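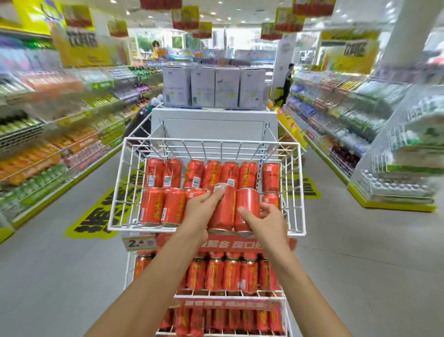

Buyers at Skatley say the price was what held them back last year, and that they would have signed in October if the restocking kit had been sold by the month. Varulis now offers it that way. The Urnberg company announced the change on February 22, 2018, along with a smaller version meant for stores without a back room.

The kit is a mobile base with two arms and software that learns shelf work from recordings of people doing it by hand. Cans, bottles and boxed goods are covered at launch. Loose produce and glass jars are left out for now.

Rental is $650 a month with a minimum term of 3 months, and setup is charged separately at $3000. Training on a store's own shelves is included. Customers who bought the first version outright can move to the new software at no charge.

Nguyen-Tran, which handles service for Varulis, will take support calls during store hours. Night coverage costs extra, and the company has not published a rate.

Skatley has ordered one kit for a trial. Deliveries start in spring.

Filed under: Retail Tech > Store Automation

Related items
Varulis opens second workshop in Urnberg
Shelf scanners: rent or buy?
Nguyen-Tran adds weekend repair service
Skatley to refit 143 stores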